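Cloth folding, month three, and why I stopped caring about the fold

So it's August, the air conditioning in the building gives up at four in the afternoon, and I have spent another month of my life thinking about blankets. If you've been reading since the spring you know the deal: two arms, one mat, a pile of fabric stuff, and a policy that is supposed to tidy it. We call the project Clokia because all the better names were taken.

Last time I wrote that folding was the hard part. I'd like to take that back! Folding from a flat start is pretty much fine now. Give the arms a cloth that's already spread out and the policy we trained on 373 demonstrations gets a decent rectangle most of the time. What kills us is everything before that, when the cloth is in a heap and the arms have to find an edge worth grabbing.

The trouble is that a heap of knit looks like edges all over. Every fold has a rim, every stripe is a line, and from overhead a fold in the middle of a blanket looks an awful lot like the hem. The first version (Jandis, may it rest) would confidently pinch some random ridge, lift, and end up with the same heap a few inches to the left. Then it would do that again. I watched it go at one blanket for 45 tries while I ate a sandwich.

What we changed is how the wrist cameras get used. Before, all the views went into the network together from start to finish, and as far as we could tell it mostly listened to the overhead one, because that one is steady and shows everything. Now we randomly blank out the overhead view during training, but only in the last stretch before a grasp closes. That's the whole trick. It's maybe ten lines of code and I'm a little embarrassed about how long it took us to try it.

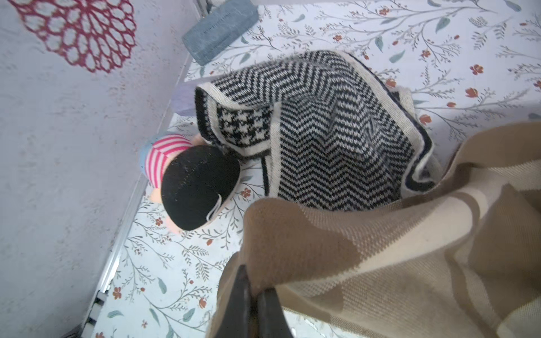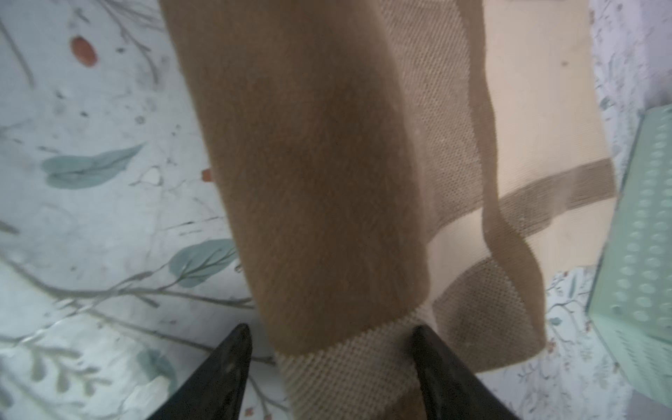 Tan cloth held in both of those, and the next one has both arms in it.

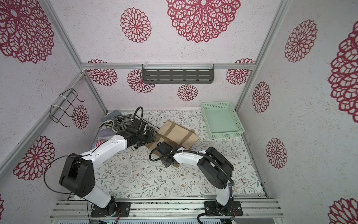
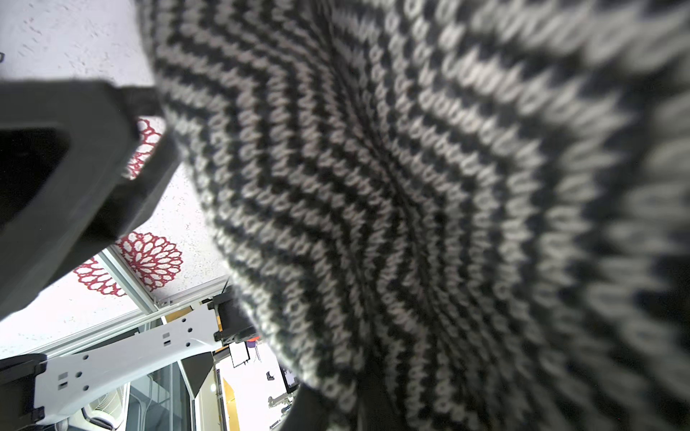
Anyway, numbers. We ran 186 heap starts with the old policy and the same number with the new one, swapping between them so neither got all the good afternoons. First-grasp-on-a-real-edge went from roughly a third of the runs to a bit over half. I was hoping for more, but I'll take it, especially when the training data didn't change at all. Same demos, same network size, same everything else.

The less fun part is that the gain is lopsided. On plain or big-check fabrics it's huge. On the busy black-and-white knits it's small enough that I wouldn't bet lunch on it being real. My guess is that when you get very close to a high-contrast stripe, the pattern fills the whole view and the hem information just isn't in there anymore, so blanking the overhead camera leaves the network with nothing to go on. One thing I want to try is making the blanking depend on distance – keep the overhead view a little longer, drop it later. Another is to simply collect more demos on the nasty fabrics, which is boring and will probably work better.

A reader asked after the last post whether we'd tried pretraining on somebody else's cloth data. Yes! We used the Nigatu set, which has 1,000 clips of towels and shirts on a plain gray table. It helped with the folding stage and did zilch for the grasping stage. I suspect the plain table is the reason. Our mat has leaves and twigs printed all over it, and the pretrained model seemed to get less jumpy about that only after a good long while on our own data. I didn't run the control where you put plain paper over the mat, so take that with a grain of salt. It's on the list.

Oh, and for the person who wanted to know about two-arm lifts: they're still scripted in the sense that a flag tells the second arm when it's allowed to move. I know, I know. Taking the flag out makes the arms get in each other's way over small piles, and I'd like the grasping to be solid before I go poking at that again.

Next up is the distance thing, and after that I have to pack up a copy of the weights for the folks over at Brirton, who have the same arms and much uglier blankets. If you've done camera dropout on a setup like this and found a schedule that worked, please leave a comment, I read all of them.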